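Keeping a pair of hand-held grippers alive: speaker notes, Gistel meetup

Slide 1. Say hi, check the mic, ask who's ever had a marker cube fall off mid-session. (Wait for hands. There are always hands!)

Then straight in: I look after one pair of grippers, the Toma pair, and I'm going to spend the whole talk on that one pair. No fleet, no dashboard, just two things you hold in your hands and what I do to them before and after people use them.

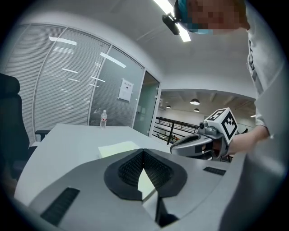 Notes by the Toma bench keeper | Gistel, December | 30 minutes with questions

Slide 2. Cubes first. The cube is how we know where the gripper is, so if it's sitting even a little crooked, everything you record is crooked too, and you won't notice until somebody plots it. I push each one with my thumb. If it gives, I stop and reseat it, then I redo the calibration. Yes, even if people are waiting. Tell the Mekeo story here: we recorded 564 runs on a loose cube and kept 2. (Pause, let them groan.)

Slide 3. Cleaning. Dry cloth on the marker faces, never spray, because I once took the shine off a print and then spent an afternoon making a new one. Lens gets its own cloth, and that cloth lives in a bag with nothing else in it. For the vents I use a soft brush and go along the grooves. Don't blow canned air straight in, please, you're only moving the dust deeper.

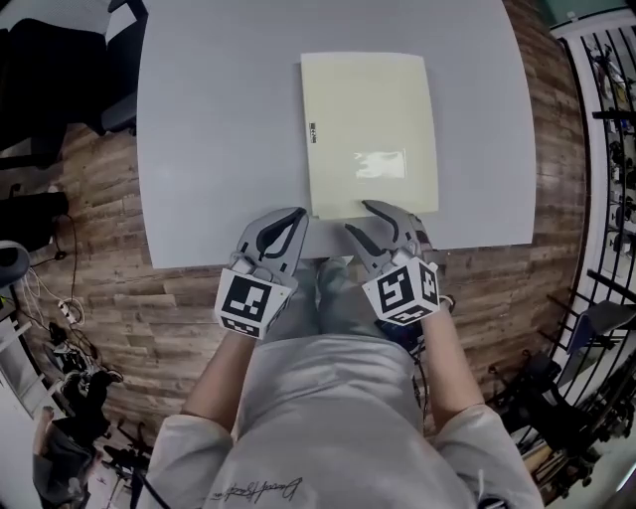 Slide 4. Fingers are what wear out first on our pair, and I check them every morning before the coffee's even done. Open, close, open, close, feel for a catch. Then I do a flat-item test, which sounds silly and catches more trouble than anything else on my list. Get both sets of tips down on the bottom edge of a folder, like that, and try to shift it without it twisting. If one side slips and the other doesn't, look at the pads on the side that slips. Glossy covers are the mean version of the test, so do those too.

Slide 5. The log. Mine's a paper notebook, sorry to the Killasetti folks who built me a very nice form. Entry 499 just says "left one clicks" and I still go back to it, since that click was a screw and I'd never have found it again without the page number.

If I'm running long, skip the strap slide (short version: wash them, they get gross) and go to questions. Spare pads are in my jacket pocket, pass them around, get them back!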